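Most product manuals still print torque values in a table at the back, keyed to a part number that appears nowhere on the part. I think this is a mistake, and a cheap one to fix. The number belongs next to the fastener in the assembly drawing, and where there is room it belongs on the part itself.

I maintain documentation for a small equipment distributor. Last October I went through 82 manuals from our back catalog to see where each one put its fastener data. Five of them printed the value on the drawing. The rest used an appendix, a separate sheet, or a general note such as "tighten securely." That last phrase has no content. A technician with a long wrench and a technician with a short one will both believe they have followed it.

The usual defense of the appendix is revision control. If a value changes, the editor wants to change it in one place. This was a fair argument when drawings were inked. Any current layout tool can pull the value from a single source and place it in every drawing that calls for it. The Atell pump manual does this, and its drawings are no more crowded than anyone else's. The Sulari manual for a comparable pump runs to 60 pages and puts every value on the last two. A reader doing one seal replacement has to turn to the back four times with dirty hands.

The second defense is translation. Numbers on a drawing have to be checked in each language edition, and some markets want different units. But the appendix has to be checked as well, and it is harder to check because the reviewer can't see what each row refers to. Print both units on the drawing, newton-meters first.

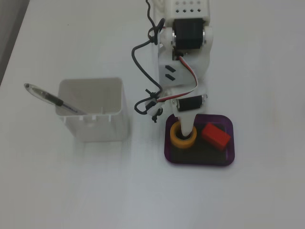 *Servos and white brackets at the joints of a 3D-printed arm.*

Small assemblies get the worst treatment. Writers assume that a low torque is a safe torque, so they leave it out. A screw driven into plastic has a narrow range between loose and stripped, and a stripped hole usually means a new part. The values are small, but they need to be stated with the same care as those on a flange.

I would go further and drop part numbers from the body of the drawing. They are useful for ordering, and the parts list can carry them. The Pfeiffer gearbox supplement has 1,206 callouts, nearly all of them part numbers, and not one tells the reader how hard to turn anything. The Rimomitz edition of the same supplement moved the numbers to the parts list and used the space for torque and thread locker. It is the copy our shop keeps on the bench - the other one stays in the cabinet for ordering.

Manufacturers who can't redo their drawings this year can at least delete "tighten securely" and put a page reference in its place.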